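How do I get an oily haze off a light wood dining table without stripping it?

Asked by Hawi Moges
May 29, 2022
354 views

Hello everyone, and thank you in advance for reading, as I know I tend to go on a bit. My husband and I were given a dining table by his aunt when she moved into a smaller place last December. It's a lovely pale thing, solid all the way through as far as I can tell, and she had it for years and years and fed a great many people at it. I would like to do right by it.

The trouble is that it has a kind of greasy haze all over. If I run my hand across it after supper it feels a little tacky, and if I look along it toward the window I can see every swipe of the cloth. I have been wiping it down with dish soap and warm water, and before that I was using a spray polish called Skalley that the aunt swore by. She left me two cans of it. The spray makes it look beautiful for an evening and then the haze is back, and I think worse than before.

I don't know what the finish is. She thinks it was oiled when she bought it, but my husband remembers his uncle putting something out of a can on it, and the two of them can't agree on the decade, never mind the can. Is there a way to clean it properly without sanding the whole thing back to bare wood? We have two small children and no garage, so a big project is out for now. We also eat at it every single day.

Sibel Aydoğan
Member for 10 years

Oh, Hawi, I feel for you, I had this very thing with my mother's sideboard and I nearly gave up on it! I am almost sure it's the spray. Most of those polishes leave a bit of oil or silicone behind, and then the next coat goes on top of that, and the crumbs and hand grease settle in, and before long you're polishing the polish. So the first thing is to put both cans away (or give them to somebody with a glass table).

Before you do anything else, find out what you've got. Turn a chair around, get under the table and pick a spot on the edge where it won't matter. Put a drop of water on it and wait ten minutes. If it beads up and wipes away clean you probably have a varnish or something like it. If it sinks in and leaves a darker spot, you're more likely looking at oil, or at a finish that has worn through. Let the spot dry overnight before you worry about it, mine went back to its old color by breakfast.

Then for the cleaning, odorless mineral spirits on a soft cloth. Open the windows, wear gloves, keep the children out, and no candles or stove going. Do a piece the size of a dinner plate, turn the cloth, and do the next. You will be horrified by the cloth, I certainly was. Go with the grain and don't scrub. When the whole top is done leave it alone until the smell is gone, and lay the used cloths out flat outdoors to dry, never in a heap.

After that I wash mine with a tiny squirt of plain soap in a big bowl of water, wrung out very well, and dry it straight after. No spray. It has stayed nice for years now. 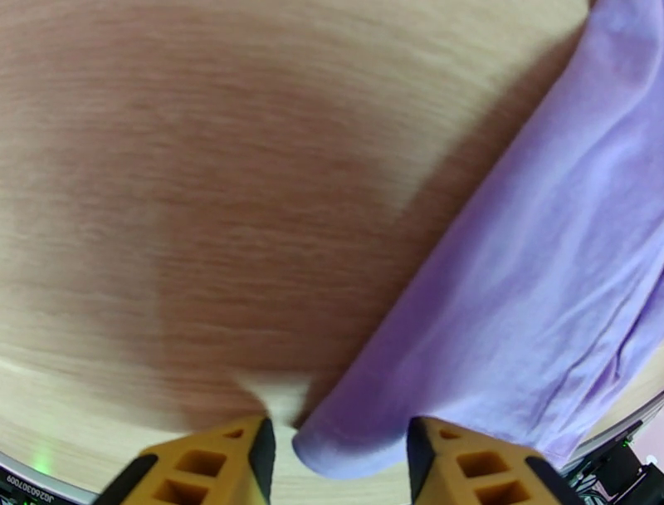 Gunnlaugur Lund

I'd second nearly all of what Sibel wrote, and I'll only add a few things from my own kitchen. Pale wood is a terrible tease about color. The same board can look cream at one end and a rosy brown at the other when a shadow falls over it, so please do your judging by daylight, with the lamp off, and look from both sides of the table before you decide a patch is stained. I once spent a whole afternoon working on a dark spot that belonged to the curtain.

For cloths, use old cotton that has been through the wash plenty of times. A new towel in a strong color can bleed when it meets spirits, so try a corner of it on something white first. No paper towels, they shed.

If the water drop sinks in, you will want to feed the wood once it's clean. I use Admasu, the plain one without the orange scent, but any oil that's sold for tabletops will do so long as it dries hard. Not olive oil, please! It never dries and it can go rancid. Put on much less than you think, leave it for as long as the can says, and then wipe off every bit you can. Sticky tables very often come from oil that was left sitting on top. The warning about cloths counts double here, oily ones can catch fire on their own if they're balled up.

Placemats help too, though the children will have their own views.

Berhanu Wubshet

just sand it, 1,000 grit, takes an hour

Hawi Moges

Thank you all so much! The drop of water sank in, so oil it is, I suppose. I'll pick up the spirits this weekend while the children are at their grandmother's. Gunnlaugur, does it need a full day between the cleaning and the oil, or would overnight be enough?

Gunnlaugur Lund

Overnight with a window open is what I do. If you can still smell it in the morning, wait until you can't.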